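箱子还没拆，先写两句

2020年4月18日

好久没更。密码都忘了，试到第三次才进来。

趁洗衣机在转赶紧写一点，写到哪算哪，不改了。

还住在旧房子里。对，就是那个二月份我说“马上就搬、下一篇在新家写”的旧房子。当时话说得太满，现在翻出来看脸有点热。箱子倒是都封好了，沿着走廊码了一排，一直码到厨房门口。晚上起来喝水要侧着身走，小腿上青一块紫一块，有的是箱角磕的，有的是自己都想不起来怎么磕的。

搬家这件事，停在半路上最难受。没开始的时候是盼着，搬完了是累，停在中间算什么呢。东西都打包了，人没打包。锅在箱子里，盐在箱子里，冬天的厚被子在箱子里（结果三月底又冷了一阵，盖着大衣睡的），剪刀也在箱子里，而装剪刀的那个箱子，是用胶带封死的，要用剪刀开。

最后是用钥匙划开的。划开以后发现里面没有剪刀，是一箱子旧杂志。

所以这篇主要想说说打包。别人家的打包攻略我看了不少，都写得很体面，什么按房间分类，什么贴彩色标签，什么先装不常用的。道理都对，可是写攻略的人好像都默认你打完包第二天车就来了。没有一篇教你怎么跟打好包的箱子一起过日子，还一过就是两个多月。

我自己总结的，乱写一下，没有顺序。

标签不要写“杂物”。千万。我写了太多“杂物”，后面还出现了“杂物（重要）”，“杂物（厨房？）”，和一个只写了问号的。写标签的时候已经半夜了，觉得自己肯定记得。记得个鬼。现在每次要找东西，就站在走廊里跟一排“杂物”对看。后来学乖了，拆过的箱子重新封的时候老老实实写清楚：开瓶器，充电线，妈妈给的围巾，半卷烘焙纸。字写得很小，挤在一起，但是管用。

书不要装大箱。这个谁都知道，我也知道，我还是装了。当时手边只剩大箱了，心想反正是搬家师傅搬。现在天天是我搬，推过来推过去，地板上蹭出一道印子，押金估计要少一点。

调料别打包。打包了还得再买。现在我家有两瓶生抽，一瓶在某个杂物里，一瓶在灶台上，等搬过去就是一对。醋也是。花椒没再买，忍着，结果忍了两个月吃什么都觉得缺一口气。前几天实在忍不住，去Pidville那边的小超市买了一小包，排队排到马路拐角，进门先量体温，出来的时候天都要黑了。就为了一包花椒。回家炸了花椒油浇在面上，站着就吃完了，桌子也没收拾。值。

胶带要买好的。第一批买得便宜，撕起来声音惊天动地，粘是真不粘，放到三月就自己翘起来，半夜啪一声，吓得我坐起来。后来统统重新封了一遍。第二批胶带贵一些，安静一些。

还有就是衣服。打包衣服的时候我想的是，反正两个星期后就拆了，留几件换洗的就行。于是留了几件。就这几件，从二月穿到现在，领子都洗松了。视频开会永远是那件灰的，同事大概以为我只有一件灰的，其实灰的只是唯一没被封进去的。有一回实在看不下去，想拆一箱出来，挑了个标着“衣服 春”的，打开，是浴巾。说明我二月份的时候对春天有别的理解。

洗衣机叫了，等下。

回来了。晾在椅背上，晾衣架也在箱子里。

说到哪了。哦对，扔东西。

打包之前都说要断舍离，我也断了，断得很有气势，装了好几大袋拿下楼。断完的那天晚上特别轻松，觉得自己是个新人。现在想想断掉的那些：一个旧台灯（现在桌上光线不够），一把有点晃的凳子（现在换灯泡没得踩），一摞信纸（现在反倒想写信了）。留下来的呢？刚才说的旧杂志。一盒不知道配什么机器的螺丝。一个从来没用过的奶酪刨。

人在搬家前夜做的决定，真的不能信。

不过也有舍不得扔、现在庆幸没扔的。那个掉漆的铁皮饼干盒，里面是一些票根和明信片，差点就进了袋子。前阵子晚上睡不着，把它翻出来，坐在地上看了很久。有一张是在Wonau那个小镇买的，湖边，明信片背面一个字没写，大概是打算寄给谁，后来没寄。那次去下了一整天雨，在湖边的棚子底下吃烤鱼，烤鱼刺特别多，吃得满手都是油，回程的车又晚点。当时抱怨了一路。现在觉得，下雨也行，晚点也行，给我站在那个棚子底下就行。

票根背面字都褪掉了，有几张完全白了，看不出是什么。也收回去了，白的也收回去了。

然后是吃的。大家最近都在家做饭，我看朋友们都做出花来了，蛋糕，油条，凉皮，有人自己磨豆腐。我家因为锅都封着，外面只留了一只小奶锅和一只平底锅，什么都在这两只锅里解决。煮面用奶锅，面要掰断。炒菜用平底锅，菜一多就往外跑。煮饭也用奶锅，头几次糊底，后来摸出来了，水要比平时多一点点，大火开了马上转最小，盖上盖子别去看它，关火以后再焖着，焖到你觉得差不多了，再焖一会儿。糊底就少了。偶尔有一点锅巴，撒点盐，比饭好吃。

咖啡也换了。以前上班路上在Nzioka买，那家店现在关着门，门上贴了张纸，写着暂停营业，祝大家健康。路过看了好几次，纸的一角卷起来了。他们家豆子倒还能网上订，订了一袋，到了才想起来，磨豆机，箱子里。哪个箱子？杂物。

我用擀面杖敲的。不对，擀面杖也在箱子里，用的是一瓶没开的罐头。豆子包在布里，敲一敲，粗得像小石子，泡出来的东西颜色很淡，味道说不上来，有点像咖啡路过。喝完了一整袋。第二袋让店里帮忙磨好再寄，早该这样。

家里人打电话来总问，什么时候搬呀。我说快了。问了几次以后他们就不问了，改问今天吃什么。我觉得这样挺好得，今天吃什么我答得上来。

新房子那边呢，钥匙还没拿到。装修停了一阵，上个礼拜说工人回来了，又说有一批材料还在路上。Dravden那边负责对接的人挺客气，每次都回消息，每次的消息都是“有进展会第一时间通知您”。我信。也没别的办法。说好的补贴是900，够付一段时间的仓库钱，大件家具都寄放在那边，沙发啊床垫啊，裹着塑料膜，也不知道有没有受潮。仓库每个月涨了50，发了封很长的邮件解释，我没看完。

没有沙发的日子比想象的好过。一开始坐地上腰疼，后来叠了两层被子靠着墙，再后来发现书箱的高度刚刚好。就是那几个装错了的大箱子，结实，沉，推到窗边并在一起，铺块布，能坐能躺，下午太阳正好晒到膝盖。所以大箱装书也不全是坏事，前面那条收回一半。

下午坐在书箱上晒太阳，现在是一天里最好的一段。对面楼有人在阳台上种葱，一开始是几根，现在一大丛了。楼下那棵树二月份还是光的，我那时候想，等它发芽我就不在这儿了。结果芽也看了，花也看了，花还挺好看的，白的，细细碎碎落了一车顶。在这里住了这几年从来没注意过它开花，每年这时候都是早出晚归，天亮走天黑回，树是黑的。

邻居也是。住了这么久，最近才知道隔壁会拉二胡。拉得一般。每天傍晚拉同一段，拉到一个地方总要卡，卡住，重来，又卡住。我现在已经会在那个地方替他屏一口气了。前天居然顺下来了！一点没卡！我在这边差点鼓掌。昨天又卡了。

这些要是按计划搬走了就都没有了。我不是说停在半路是好事啊，该烦还是烦，今天早上还为了找指甲刀发了一通脾气，把走廊里的箱子踢了一脚，里面叮当响，应该是碗。希望不是那套蓝边的。就是说，烦归烦，里面也夹着一点别的东西，不写下来怕忘了。

对了，有人在上一篇底下问纸箱哪里买的。没买，楼下便利店要的，要之前打个招呼，挑装过水果的那种，两侧有洞好提，但洞多的不要拿来装小东西，会漏，我漏了一路袜子。装过冷冻食品的别要，有味。装过纸巾的最大最软，适合放枕头。

还有人问胶带的牌子，不记得了，透明的，厚的，中间纸筒是红的。

接下来的打算，其实也没什么打算。想把“杂物”一箱一箱重新理一遍，一天理一箱，理完正好也许就能搬了。今天理的是走廊最里面那箱，里面有：相框，说明书一叠，搅拌勺，去年的日历，还有找了半个月的耳温枪。日历翻了翻，每一格都写得满满当当，开会，取干洗，交表，约饭，改约，再改约。今年的日历后面几乎都空着。

还有新家的事也想了不少，夜里躺着想。床头朝哪边，书放哪面墙，玄关要不要弄个挂钩。以前想的都是好看，现在想的全是顺手，剪刀挂门后，盐放伸手就够得着的地方，到了以后先拆哪一箱也排好了：先拆锅，再拆花椒，再拆磨豆机。
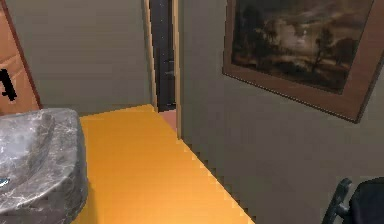 然后才是被子和衣服。书最后拆，那几个大箱子先别动，靠窗放着，我还想在上面再坐一阵。

衣服好像滴水了，滴在纸箱上，得去看一下。先发了，错别字下次在改。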